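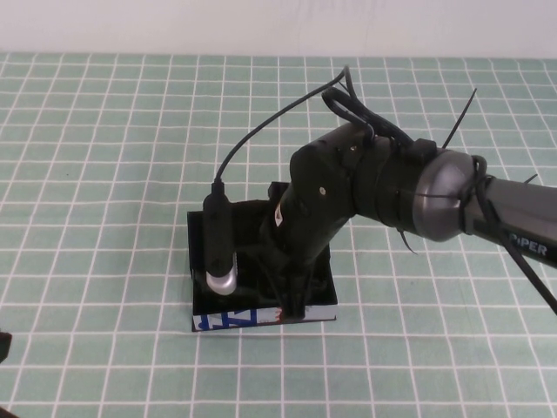 Sum-yee Chiang objected last term that nobody needs a lecture on rounding, and that she had managed perfectly well without one since fourth grade. She then lost a whole point on the problem set by rounding four times on the way to one answer. The lecture stays.

Estimation and Rounding, Handout 4

Most of you can round. Fewer of you can stop. Carry every digit your calculator gives you until the last line, then round once, and write down what you rounded to. If you round at each step the small errors pile up, and they don't always have the decency to cancel.

Take the Torkow problem from the textbook. A warehouse ships 3674 boxes in 27 days and you want the daily rate. The full quotient is 136.074 and so on. A student who calls it 140 and multiplies back by 27 gets 3780 boxes, so Torkow has gained 106 boxes out of thin air. I'm sure they would be delighted.

How many digits to keep

Your answer can't be sharper than your fuzziest input. If the floor is "roughly 20 feet" long, please don't hand me an area to three decimal places. I get several of these every year, always in very neat handwriting.

Counting squares

For an odd shape on a grid, count the whole squares inside it, then count the squares its edge passes through and take half of those. It's crude and it works better than it should. Smaller squares give a better answer and a worse afternoon.

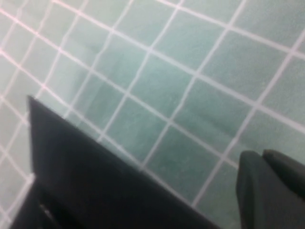 Checking your work

Before you reach for the calculator, write a guess in the margin. A bad guess costs nothing. If your guess and your answer differ by a factor of ten, one of them has a decimal point in the wrong place - it's usually the answer.

For next time

Read the Deltine case and do problems 1 through 7. Skip the part of problem 5 that asks for a graph, as the axis labels in our edition are wrong. Show the unrounded value on every line. Staple the pages.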